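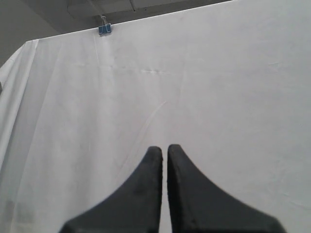 Lendus opens storage workroom in Gisstead

Lendus has opened a room in Gisstead for packing and kitchen storage sessions. It has pale tabletops and a white fabric backdrop, and seats eight. Sessions run 25 minutes.
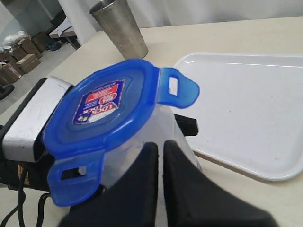
Containers and lids

Visitors practice with clear containers and snap-lock lids – bring up to 20 of your own. "Most people start with one drawer," said Halyna Horobets of Lendus.

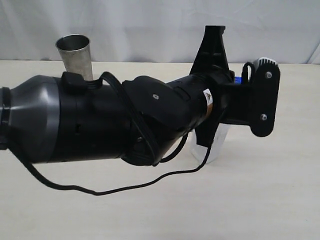 What does a session cost?
Sessions are free through January.

33 shares

Related
Savchuk shelving now in Drokstead

© Lendus | Contact | Back to top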